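Someone keeps replying to every post I make with insults. Block, mute or answer back?

Posted by Venla Hämäläinen

I post mostly about local politics in Barnitz, and I have 200 followers, so I'm not a big account. Since May one person has replied to everything I write. It started with a disagreement over the Perkwood bus vote and now it's about my looks, my divorce and my age. Last night I got 27 replies in one evening. Friends say to block him. My brother says blocking means he wins. I've answered back 3 times and each time it got worse. What do people here do?

Nicholas

Stop answering. Every reply from you puts his post in front of your followers, and he gets a notification that tells him you read it. Mute him first if you don't want him to know. Block him if you don't want him reading your posts while he's logged in.

Before you do either, take screenshots. Get the name on the account, the time of day and the full text. If you report him later and he has deleted the worst ones, you'll want your own copies. Put them in one folder and leave them alone.

Report the ones about your divorce and your looks separately from the political ones. Being rude about a bus vote is usually allowed. Going after you personally day after day usually breaks the rules, but the person reading the report may only look at the post you picked, so pick the worst.

panden_rider

just log off, its the internet. 100 replies or 1 reply its the same guy being bored

Perkwood Mom

I had this with a man from the school board fight. I set my replies so only people I follow could answer, and after two weeks he moved on to someone else. You do lose some good replies that way – I missed a few from neighbors – but it was worth it to me. I also quit checking my phone after supper and I sleep better.

Your brother is wrong about him winning. There isn't a prize.

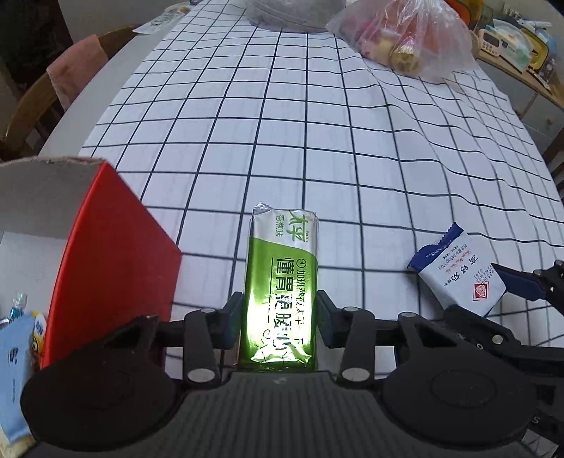
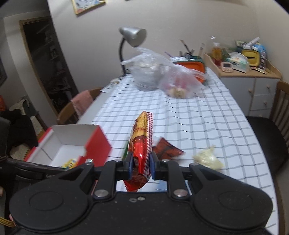 Can he still see my posts after I block him?

It depends on the site. On some, a blocked person can still read public posts and just can't reply to them, and on any site he can log out or open a second account. If you want to keep him from reading, set the account to followers only and go through your follower list for names you don't know.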